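Fidura Help > Home and shared workshops > Arms and grippers

Is the wrist camera doing anything, or have I been sold a second camera?

Asked Sunday, January 8, 2023

I'm after opinions from people who have run one of these for longer than a weekend.

I've got a Koppel arm bolted to a bench in the shared workshop at Privham. The job is dull on purpose. Two baskets at the back of the table, a tray at the front, and the arm has to take things out of the baskets and put them on the tray. Kitchen things and pretend food in the baskets, nothing heavy. I record myself driving it by hand, train on the recordings, then let it have a go. The training side is Flereris, left on the standard settings apart from the picture size.

The build guide says you need a camera at the wrist as well as the one up top, and that success "improves markedly" once you add it. Markedly compared to what? There's no number, and nothing on which tasks. I added it anyway. It cost me an evening of running a cable down the arm so that it didn't snag, and another evening when it did snag.

I now have 274 recordings with both cameras running. The arm will go to the correct basket most of the time, then dither above the rim, close on nothing and carry the nothing very carefully to the tray. I get a clean pick perhaps one time in three. The soft roll is the best of them and the clear cup is hopeless.

What bothers me is that when I step through the wrist footage, a good deal of it looks like no use to anyone. If the arm is low and in front of the baskets you get table, fingers and the outside of some wicker. The view from up top at least has the contents in it. So I can't see what the training is meant to be learning from the lower one, except perhaps that tables are white.

Things I've already tried, so please don't suggest them:

Recalibrating. Twice, from cold, with the proper board.
A brighter lamp. It made the shine on the table worse and I took it down.
Slowing down my own driving. The recordings got longer and the picks didn't get any better.
Restarting everything. I know.

What I'd like to know is whether to tilt the wrist camera, move it, or unplug it and put the time into more recordings. I have access to the bench until the end of March and I'd sooner not spend all of it on brackets. I'm also suspicious of anybody who tells me to "just collect more data", as that advice can never be shown to be wrong.

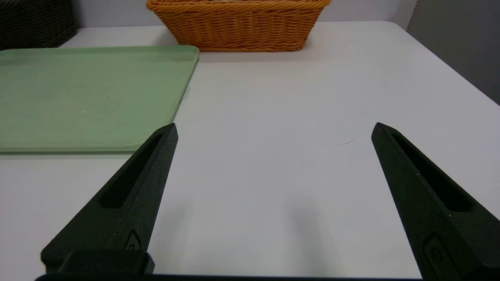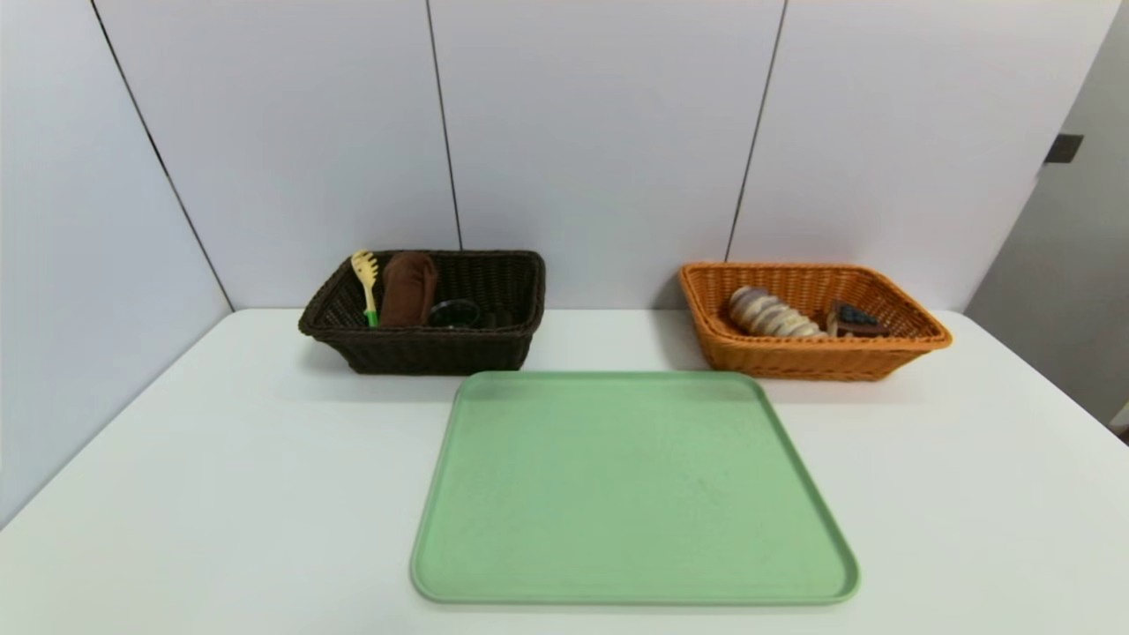

Wrist camera first, camera up top second. The same tray and the same two baskets in both.

Edit: somebody asked by message whether the tray moves. It isn't fixed down. I put it back by eye.

Answer 1 (accepted)

I'd keep the camera and stop believing the guide, which I don't think was written by anyone who had tried it both ways.

A wrist camera earns its keep in the last few centimetres. Before that it's mostly along for the ride. Your first picture is a fair one for the approach: both fingers in view with clear table between them, and the baskets off towards the top and left. Nobody could choose an item from that. The orange basket is cropped along the top and you get the barest pale sliver of anything inside. In the second you can see what's in both baskets without trying, the spaghetti spoon, the rolled cloth and the cup in the dark one, the roll and the cake wedge in the orange one. So for the question "which basket, which end", the top camera is doing all the work, and it sounds as if that part is the part that works.

It's the dithering I would look at. Go to the footage just before you close the fingers on a good pick and check whether the object is between the tips in the wrist view. If it is, the camera is aimed well enough and you should leave the bracket alone. If you find you're seeing rim and weave right up to the grab, then tilt it. I went 12 degrees further towards the tips on mine. Don't copy that figure, your fingers are a different shape.

Do check the closed position before you commit. Your fingers come in from the bottom corners and leave the middle open, and I wouldn't want to lose that. I had mine tilted so far at one stage that I had an excellent view of my own gripper and not much else.

Other things, in no order.

The table is a bit shiny. There are soft grey shadows on it between the fingers in the wrist picture. Those will change as the arm moves and I have never been sure how much a trained model cares. A sheet of matt paper costs next to nothing. I used lining paper and saw no change whatever, so take that for what it's worth.

The clear cup is a separate problem and I would take it out for now. In a dark basket, from above, it's mostly a dark rim. You're asking the thing to learn the hardest item at the same time as the easiest, and then judging the camera on the average.

There's a bit of tape on the table by the tray's right-hand rim. If that's your mark for the tray, one piece won't stop it turning. Use two corners. Or else move the tray on purpose between recordings, properly, by a hand's width. Putting it back by eye is the worst of both.

And test it before you rip anything out. Train once with both cameras and once with only the top one, from the same recordings, and give each the same starting layouts. Twenty goes each, written down, including the embarrassing ones. If there's nothing in it, unplug the wrist camera and come back and tell us, as I'd like to see that in writing somewhere.

Rasa Grigaitė

Comment from the asker: This is the first reply I've had on here that didn't begin with "great project". I'll do the two runs. I hadn't thought of the cup dragging the rest down. I'm not convinced about the paper, and it seems you aren't either.

Comment from Rasa Grigaitė: I'm not. It stayed down because I'd already cut it to size.

Answer 2

You need more data. 274 isn't many for this. We used 4 times that on ours and it worked fine, wrist cam and all.

Comment from the asker: Fine on what? Same sort of baskets? How many goes did you test?

Comment: It was blocks on a mat. Didn't count them, but it was clearly better.

Answer 3

Not an answer to the camera question, but check the lag between your two cameras. Mine were on the same hub and the wrist one ran behind, so at the moment of the grab the model was being shown where the fingers used to be. That gave me exactly this hovering over the rim and closing early. Wave something in view of both, record it, and step through. If they don't line up, put the cameras on separate ports before you touch any brackets. May be nothing to do with it, in which case you've lost ten minutes.

Comment from the asker: They are on the same hub. I'll look on Tuesday — annoyed in advance if it's that.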